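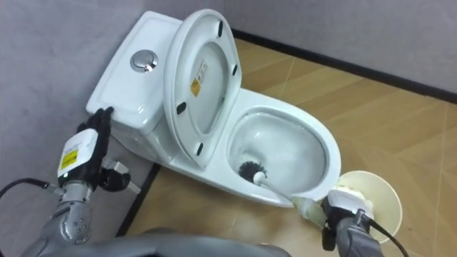 Two weeks of bathroom duty and I have never been prouder of a bunch of students in my life. The club picked toilet cleaning as its task for the Hurkholm meet in March, and I voted against it, and I was wrong (Hanne Damgaard, please screenshot this, you won't get another one).

The bowl itself has been less trouble than I expected. What eats our evenings is the grip on the brush. Hold it too far up the handle and the bristles wander all over the place, too close to the head and the wrist bumps the rim. Takeshi Kawaguchi has been teleoperating most of the runs and he has gotten so patient with it, it's lovely to watch.

We want 50 clean demos before we train anything, and as of tonight we have 16. A run only counts if the brush goes all the way under the rim and ends up back in its holder, and oh my goodness, the holder. I hear that word in my sleep.

The left hand on the tank was a first-year's idea, by the way! She said that's how she leans when she does it at home, so we tried it, and the right arm got noticeably steadier. We're keeping it.

Next up is closing the lid gently — we've had over two dozen slams so far and my ears are still ringing. If anyone from the Mikkelsen team is reading, how did you handle yours?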